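Mending night is back 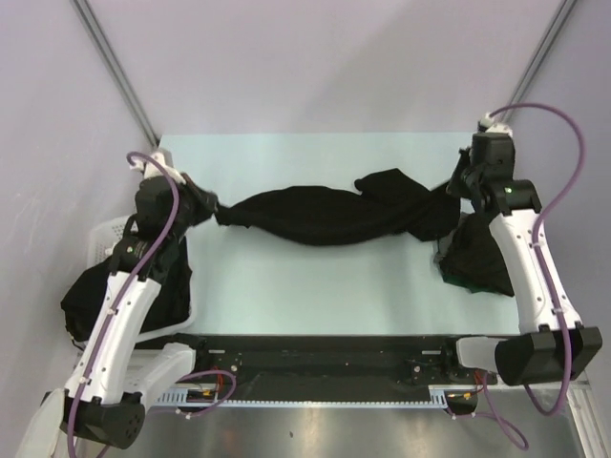 Black garment held out over the work surface.

Gilbert hall, 60 minutes, bring your own thread if you're fussy about colour. Jeanine Van Loon is doing zips this time, Roos De Bruijn on hems. Max 2 items each please – last time we ran well over and teh kettle never got a look in. Buttons in the tin by the door, help yourself.

Still after dark grey wool for darning. Any scraps, drop them to Ilse before the night. Parking round the back only.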